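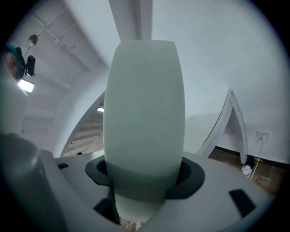 Figure 3.1 A view from the hand-held gripper, with a tall, rounded object standing upright in the middle and part of a gripper finger close by on the left.

Chapter 3
What Does the Gripper See?

The first time I looked through a gripper's camera, I had no clue which way I was facing. I'd built half the thing myself! I knew every screw in it, and I still spent a good minute staring at the screen trying to figure out whether I was looking at the floor or at my own elbow.

Take a look at Figure 3.1 and try it yourself. Find the ceiling, then the floor, then the white table over on the right. Then look at the big blurry finger on the left and decide how close it is to the camera. I usually give a class a couple of minutes for this and let them argue (they always argue, and I love it), and then we start drawing.

In Chapters 1 and 2 you put together the Culum, which is what our club at Branevach calls its hand-held gripper, and you got the fingers to open and close without pinching anybody. Now we're going to work from the camera's side. You'll need your finished gripper, a pencil, a notebook with plain pages and one object you don't mind dropping. A plastic bottle is great. My old mug was not.

I should say a word about the gray body of the tool, because it takes up a lot of the picture and students keep asking me if they can crop it out. Please don't! Those parts stay put compared with the camera, so they make a handy ruler. When the thing you're reaching for shifts in the picture and the gray part stays still, you know something moved, and you can start asking what. Was it your hand or the object? We'll spend most of Section 3.2 on that question, and it's harder than it sounds.

The other thing that trips people up is the wide view. A wide lens bends straight edges, especially far from the center. My first club season, we measured distances right off the screen with a piece of tape and could not understand why our numbers on the left never matched our numbers in the middle. We did this for three weeks. We blamed the tape. Section 3.3 shows you the grid sheet we should have used on day one, and you can print it on regular paper.

By the end of the chapter you'll be able to

sketch the view from your gripper and mark which parts belong to the tool
tell a hand movement from an object movement in a short clip
use the grid sheet to check how much your lens bends things near the edge
write a log entry that a teammate can follow when you're not in the room

Words to watch for: field of view, occlusion, distortion, reference point.

Warm-Up 3A

Work with a partner. One of you holds the gripper and the other watches the screen. The person watching gives directions out loud, and the person holding the gripper keeps their eyes shut until the fingers touch the object. Go slowly, please. Trade places after 14 tries and write down the words that caused the most trouble. On my team it was "up."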